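3. What people told us about the snack shelf

3.1 Where the sharing happens

I went into this part of the study thinking I'd be writing about food. I mostly ended up writing about shelves, drawers, and the top of one particular refrigerator in Billstead that came up in so many interviews I started to feel I knew it personally. We asked 93 people at two workplaces (the Lynch print works in Otby and a billing office in Billstead) where the shared snacks lived, and I had planned on getting through that question in a minute or so per interview. It usually took up half the conversation.

A quick word on how we did it. Ratree Thammasiri ran the interviews in Otby and I did the ones in Billstead. We used the same list of prompts, though I wander off a list more than she does, and the Billstead transcripts are longer for that reason alone. People also kept a short diary, writing a line whenever they took something from the shared supply or put something into it. We ended up with 210 diary entries that were clear enough to use. A few of the others were lovely but useless, such as the one that just said "pretzels again" with no time on it.

The two places handle their snacks very differently. In Otby there's a shelf by the time clock, and whatever is on it belongs to everybody. People bring things in on their way to a shift and leave them there. Most of it is small and individually wrapped, and that seems to have been a habit for long enough that newer workers pick it up without being told. Billstead has no shelf. It has desks, and on some of the desks there are bowls, and the rules about those bowls are a whole lot more complicated than I expected!

3.2 "You can just take one"

I heard that sentence, or something close to it, from nearly everyone I talked to in Billstead. What it means depends on where the bowl is. A bowl at the outer edge of a desk is open to anyone walking by. A bowl next to the keyboard is open too, but you have to stop and chat first. A drawer is a different matter - you need to be invited, and more than one person could tell me exactly when they first were. Sheena Guthrie, whose desk is across from the copier, told me she had moved her bowl back by the width of a notebook during a busy month and that the visits dropped off right away. She moved it out again when things calmed down and people came back as if they had never stopped.

I like this example a lot because no one in it ever said a word about the rule. I asked several of her coworkers about it later, and they remembered Sheena being busy. They didn't remember the bowl moving.

In Otby, the talk was much more about wrappers. A wrapped packet can sit on the shelf through a shift change and the next group will still eat it. An opened family-size bag won't survive that (people called it "somebody's leftovers" even when it was nearly full). Homemade food sits in between. Kulap Ongart brings in sesame cookies every October, and she wraps them in pairs with wax paper and a twist of string. She said she used to bring them on a plate, and half of them came home with her. Now the box is empty by her lunch break. I had one of the cookies and I would be careful about giving all the credit to the wax paper, but the other bakers we spoke to in Otby had similar stories.

3.3 Size and obligation

The part that surprised me most has to do with size. I had assumed that a bigger gift would be the more welcome one. In the diaries it often went the other way, and small packets kept moving around while big things got stuck. People wrote that they felt odd cutting into a whole cake, or being the first to open a large tin. A packet you can finish in a few bites doesn't seem to create a debt, or else it creates one small enough to pay back the next morning with a packet of your own.

Iestyn Pugh put it in a way I've been quoting ever since: "If I take a little bag, I've had a snack. If I take a slice, I've been to somebody's party." He's a night-shift press operator and he says he doesn't go to parties.

I should add that Thitima Sangkhawat, who read an early draft of this section, thinks I'm making too much of size and not enough of price. She may be right. Small packets are cheap as well as small, and nothing in our diaries lets me pull those two things apart. What I can say is that people talked about size without being asked, and price hardly came up unless we raised it. That could be good manners, of course.

3.4 Seeing what's there

The last thing I want to get to here is how much of the supply people can see. The Otby shelf has nothing in front of it, so you know at a glance whether there's plenty or whether you'd be taking the last one. Taking the last one was a big deal at both sites, and several diary entries were about not doing it. Closed tins and cupboards take that information away. Some people told us they liked this, since they could take a packet without looking at what was left. Others quit using the cupboard completely. Clear containers (Figure 2) keep the packets together and still let people judge how many are left.

Figure 2. Small snack packets in clear plastic bins, kept along the side of a table.

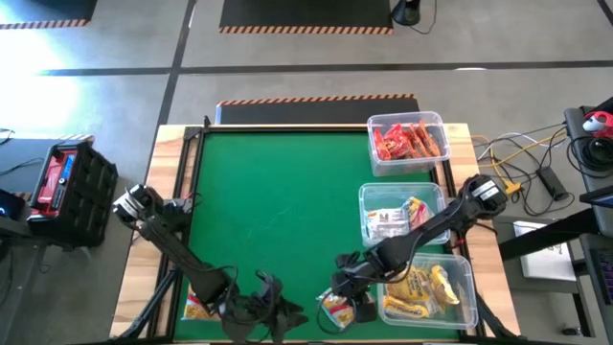

Fullness matters too, at least in the way people tell it. A container that looks well stocked invites people who have never put anything in it, and one that's running low gets left to the regulars, who then feel they ought to fill it up again. In Otby that usually happened before the early shift, and the people doing the filling hardly ever wrote it down. I only found out because Ratree got there early one morning and had to wait her turn at the shelf.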